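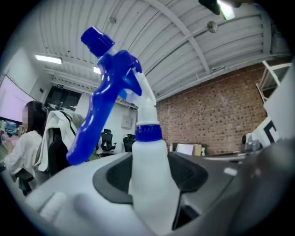 Fig. 1. Trigger sprayer: white bottle, blue collar, blue trigger, blue nozzle cap.

2022-01-28
By Selma Obradović

Care of Shared Workrooms, Session 4: The Spray Bottle and What It Is Pointed At

These notes go with the Friday class at Fircombe. If you missed it, they are a fair substitute, although you will not get the part where Damir Vukčević demonstrated overspray on his own glasses.

Part A. The bottle

Most people believe they know how to use a spray bottle. Most people also believe they are good drivers. We spent the first half of class on it regardless.

Know the parts by name, as I will be using them for the rest of the term and will not be miming. The bottle holds the liquid. The collar is the ribbed ring that screws the head to the neck. The trigger is the part you squeeze. The nozzle cap is at the front, and on most trigger sprayers it turns to choose between off, stream and mist. Faceted caps like the one in Fig. 1 are easier to turn with gloves on than smooth ones.

Labels. A white opaque bottle tells you nothing about its contents, and neither does the colour of the trigger. At Vidmar, where I worked for longer than I care to print, blue meant glass cleaner on the second floor and degreaser on the third, and people moved between floors. Write the name of the product, the dilution and the date it was mixed, on a label, on the bottle. Masking tape will do. Memory will not.

Never top up a mystery bottle. Empty it as the product sheet directs, rinse it, and start again. If you can't find out what was in it, the bottle goes to Berwyn Mathias in the supply room and becomes his problem, a role he accepts with visible patience.

Mixing. Our standard bottle is filled to 498 mL. I know it is an odd figure. Laurier Dufour worked it out from the concentrate caps and he will defend it to anyone who asks, at length, so please don't. Water goes in first, concentrate second, and then you tip the bottle gently. Shaking gives you foam, and a head full of foam spits.

Before you spray anything:
- check the label
- check the collar is threaded straight and snug
- turn the nozzle to off while carrying, then to mist at the desk
- first squeeze goes into the cloth

If the trigger pulls without resistance, it needs priming. Five or six squeezes usually does it. If it still pulls loose after that, look at the dip tube, which has a habit of curling up away from the liquid like a cat avoiding the bath.

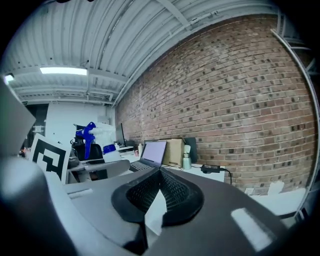

PART B / THE ROOM

Now the harder half. Open workrooms with brick walls and corrugated ceilings photograph very nicely and are a nuisance to look after. Anyone who has chosen one for its character should be made to dust it for a week.

Start high, finish low. You have all heard this. You have all also done the desks first on a busy morning and then watched the fluff come down from the conduit. Ribbed ceiling decking, the light panels and any pipe run along the top of a wall get a dry extension duster at the start of the session. No liquid overhead, ever, and nothing at all near a fitting that is switched on.

Brick. Do not spray brick. It is porous, the mortar more so, and a wet wipe mostly moves the dirt into a hole where you can no longer reach it. Use a soft brush, working down, with the vacuum nozzle held just under it. Old brick sheds a little every time it is touched, so a pinkish dust on whatever furniture stands along the wall is normal and does not mean the building is falling down. Po-yen Lo asked about sealing the brick. That is a decision for the owner, and it costs money, so you can guess how often it gets made.

White table tops. They show everything. They also hide everything when the light is strong, as it is beside our wall by mid-morning. Crouch and look along the surface before you call it finished. Spray the cloth, fold it in four, wipe in overlapping passes, and turn to a fresh face when the first one greys. The contact time for a disinfectant is on its label and is always longer than you would like.

Desks in use. An open laptop with the screen lit belongs to someone who is coming back. You do not close it, move it, read it or spray within arm's reach of it. Wipe the desk up to a hand's width from the machine and stop there. If the owner turns up and wants the rest done, they can lift it themselves.

Screens and keyboards are not part of a general wipe-down. We get to them in Session 6 with the proper cloths.

Cartons. Cardboard collects along walls in every workroom I have ever been in. It is not your job to decide whether a box is rubbish. Dust the top, leave it where it stands, and write it on the sheet. Small folded bits of paper are treated the same way. I once threw out a scrap the size of a stamp that had the alarm code on it, and I was at Vidmar for a further nine years hearing about it.

For next week

Bring one bottle from your own workplace, empty and rinsed, with whatever label it has. Write 300 words on a surface you have been cleaning incorrectly, and how you found out. "None" is not an acceptable answer - I have had it before, from someone who used furniture polish on a whiteboard.

Late work goes to Laurier, who will be nicer about it than I am.

Related handouts
Session 2: Cloths, and Why Yours Is Too Wet
Session 3: Reading a Product Sheet
Session 5: Floors at Horell, a Walk-Through
Session 6: Screens, Keyboards, Phones
Supply Room Sign-Out (Grotis stock only)

Last updated: November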